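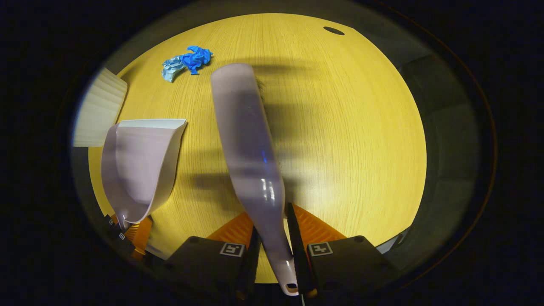
July, 2:40 pm. Table cleanup, Peltow room.

Went through the brush and dustpan set first. The brush is the pale lavender one with dark bristles, and the pan is close to the same color. The hole in the end of the handle fits the wall hook at the Utus bench, so the set can live there from now on. Pan goes lip down, handle toward whoever sweeps next.

Notes on sweeping:

- Short strokes toward the lip. Long ones push crumbs under the pan.
- Go with the grain. Dust sits in the lines and a crosswise stroke skips over it.
- Tap the pan out in the bin by the door, 2 taps, then wipe the lip.

Ran the small items after that, with the white container and the pink scoop standing on the table in front of the black cloth. The cloth is creased again and could use a steamer before August. Clips along the top edge stay as they are.
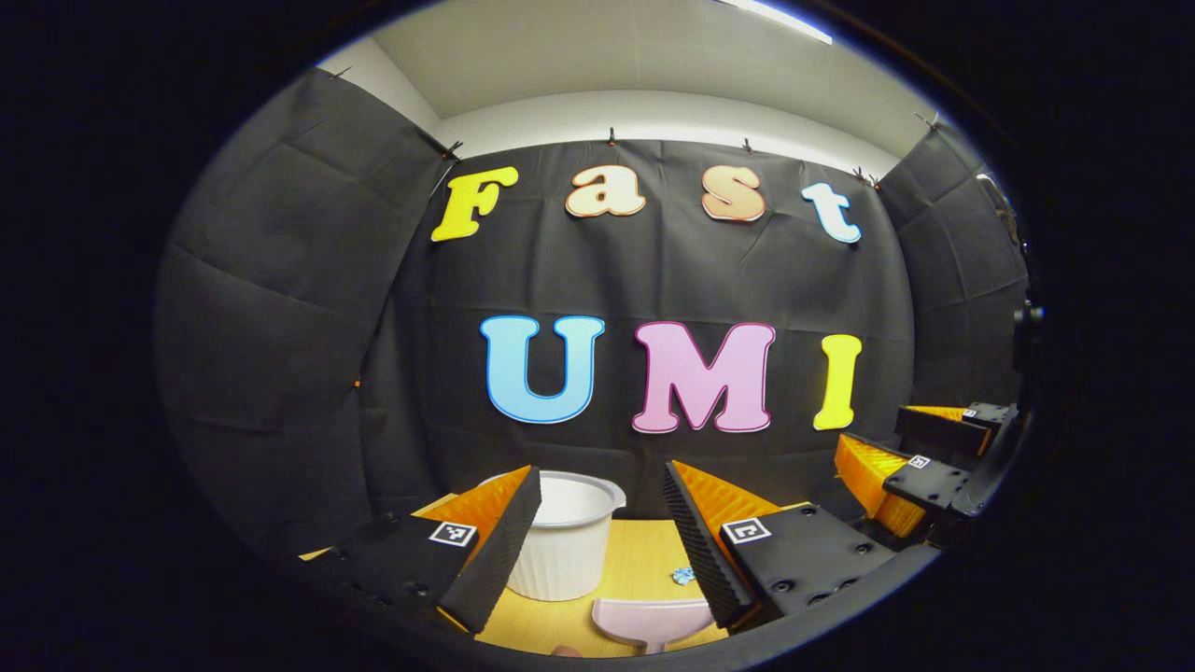
Does the scoop get stored inside the container?

Keep it next to the container, on the same shelf. Stored inside, it ends up buried and people dig for it with their fingers.

Still to do:

- Order refill bags from Sillulside, pack of 40
- Relabel shelf 5
- Move the Sugawara box off bench 14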